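Sorting and Storing a Play Kitchen Set: Project Report

Course: Introduction to Product Use and Design
Submitted August 20, 2026

1. Background

The Rallier play center keeps a set of toy kitchen items that children use during the afternoon session. The set is a mix. Some of it came from one purchase, some was given by families, and the rest was moved over from another room when that room changed use. The items were stored together in one deep bin, and at the start of a session the bin was tipped out on the table.

Staff told us that the set was popular but slow to set up, and that children often went for the items on top of the pile and ignored the rest. They also said that small food pieces were left behind at cleanup. Our project was to work out a table layout and a storage method that would make the set easier to put out and easier to put back.

The project was named Plekero. It ran for 12 sessions. We did not buy any new toys. The only money spent was $15, which went to storage trays and labels.

2. What the set contains

We divided the set into three groups before doing anything else: cookware, tableware, and food. Cookware includes the black frying pan, the slotted spatula, the colander, and the toaster oven. Tableware includes the plate and cups. Food includes the ketchup bottle and all of the small pieces, such as the strawberry and the orange slice.

The small food pieces caused the most discussion. The strawberry is noticeably smaller than the orange slice, and both are small next to the cookware. A piece of this size is easy to lose under a plate or inside a pan, and it is also easy to sweep off the table with a sleeve.

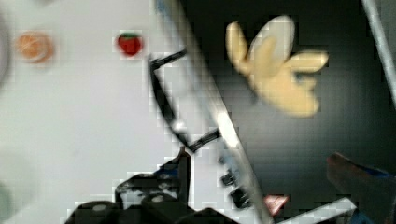 We first thought of keeping all food in one container. This worked for storage but it did not help on the table, where the container became a second bin for children to tip out. We decided that food should be laid directly on the table in the open space near the top, with the pieces apart from each other so that each one could be picked up without moving another.

3. Method

Each session had the same steps. One of us set up the table and the other recorded the setup time. After play ended, we recorded the cleanup time and wrote down any item that was missing from its group. In the first sessions we used the old method of tipping out the bin, so that we had something to compare with. After that we used a layout.

We tried two layouts. Layout A put the items in rows by group. It was quick to check but it looked like a store shelf, and the larger items in the back row blocked access to the smaller ones. Layout B put the large items down first and used them as fixed points. The small items then went into the space left over. Layout B is the one we kept.

The steps for Layout B are as follows.

Put the toaster oven on the right side of the table.
Put the frying pan at the left edge and lay the spatula across it.
Put the round black piece in the upper left corner.
Put the colander near the middle, with its long side running from the top of the table to the bottom.
Put the green cup to the right of the colander.
Put the plate near the top and lay the ketchup bottle on it.
Put the light blue cup near the top, on the right.
Put the small food pieces in the space to the right of the plate.
Put the green ball just above the pan. 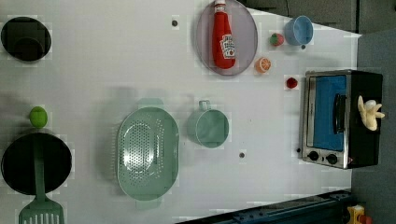 Figure 2. Layout B, with the large items at the sides and the play food in the open space.

4. Results

With the old method, setup was fast because it was only tipping out a bin, but the table was not ready for play at that point. Staff or children still had to pull items apart. We counted this sorting as part of setup. The longest setup recorded with the old method was 197 seconds. The shortest recorded with Layout B was 93 seconds, by a staff member who had used it several times before.

We do not want to make too much of these two numbers. They are the two ends of the range and the people doing the setup were different. The middle of the range also improved, but the later sessions had the advantage of practice, and we could not separate the effect of practice from the effect of the layout.

Cleanup improved less than setup. The cookware was nearly always put back in the right place. The small food pieces were still the ones most often missing at the first check. The round red piece, which we listed as a tomato, was the worst. It rolls, and Layout B places it close to the toaster oven. We tried moving it next to the strawberry for two sessions and it made no difference that we could see.

We also noted which items children picked up first. With the old method this depended on what landed on top. With Layout B the first choice was usually the toaster oven or the ketchup bottle. The colander was used more than we expected. Children filled it with food pieces and carried it to the other end of the table, and some used it as a hat.

5. Color and matching

A smaller part of the project looked at whether color helped with sorting. The colander and the cup beside it are the same mint green, and children tended to treat them as a pair even though we had put them in different groups. After seeing this we moved the cup into the cookware group.
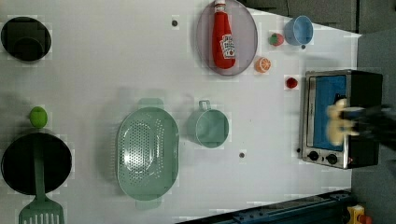

The green spatula was a harder case. By color it could go with the colander, but by use it belongs with the pan. We left it with the pan. Staff agreed with this and children did not seem confused by it. The light blue cup does not match anything else in the set and stayed in tableware with the plate.

6. Storage

The storage trays are shallow and sit one above the other in the Chan cabinet by the door. The cookware tray is at the bottom, tableware is in the middle, and food is on top so that it can be checked first. The toaster oven does not fit in a tray and has its own shelf. Each tray has a label with a word and a simple drawing. We made the drawings by tracing around the items, which worked well for the pan and the colander and badly for the strawberry. We redrew the strawberry by hand.

7. Problems and limits

The set changed during the project. Two food pieces were taken out by staff because they were worn, and we had to change the checklist. The table was also moved closer to the window partway through, so that one side was harder to reach. Both of these may have affected the times.

We only worked with one group of children and one table. The other room, Lura, has a smaller table, and Layout B would need to be changed to fit. The toaster oven takes up most of the right side and would probably have to go on a separate stand.

8. Next steps

The staff have kept the trays and are using Layout B. We will go back in November to see whether the labels have held up and whether the food tray is still complete. If pieces are still going missing, we plan to try a tray with a shaped space for each piece. A layout for the Lura table has been sketched but not tested.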